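Been meaning to write this up since August and it's a slow Sunday, so put the kettle on, this will run to a few posts. It's about the packing work at Brindden and what's changed for those of us who've been there a while.

For anyone new here: I've packed boxes for a living most of my adult life. My grandad packed for the same firm in 1947 (string and brown paper, he used to say, and a very sore back). So when they told us the robots were coming I had feelings, and not all of them were polite.

The first thing that changed was the talking. On the old line you stood across from someone all shift and knew all about their kids and their knees. Now I'm at a training table showing an arm how to fold a flap, over and over, and my neighbour is across the room doing the same. I miss the gossip terribly -- we've moved it to lunch, which now runs long.

Second thing, my shoulders. I used to lift 200 cartons on a heavy day and go home and lie on the floor. I don't do that any more, and my husband has noticed I'm nicer at dinner. I'd be fibbing if I left that out just because I'm grumpy about the rest.

Third, the pay, as people always ask. We went up a grade when we moved to training, after a fair bit of back and forth. Bjartur Lykkegaard did most of the arguing for us and I hope he knows how grateful we are. He'd never say it was him.

But there were 70 of us on packing and there aren't now. Some went to the Tarkivent site, some took the money, a couple of the younger ones went off to study. I still see most of them, and a few are happier. A few really aren't, and I don't think a nice new floor makes up for that.

What surprised me is how much of the job I'd never put into words. How do you know a box is going to split? You feel it in your thumbs! Try explaining that to an engineer with a laptop. Zoëga (lovely, very patient, eats crackers all day) asked me to do one fold slowly and I couldn't do it. Only at normal speed, chatting.

So we chatted, and I folded, and that seemed to suit everybody. I've got 2 trainees of the human sort now as well, and I make them learn it by hand first. They roll their eyes at me. They'll thank me when the power's out.

If your work is heading this way, my only advice is to ask early who gets the training jobs, and get it on paper. We asked late and it cost some good people. Happy to chat if you're in the middle of it, my messages are open and I'm a slow typist but I do get there.

Right, kettle's gone cold. Leaving you with the room, green cloth and all.

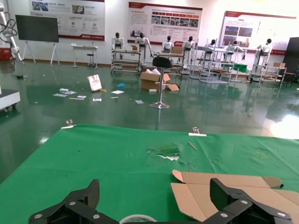 From the folding table, looking across to the robots along the back wall.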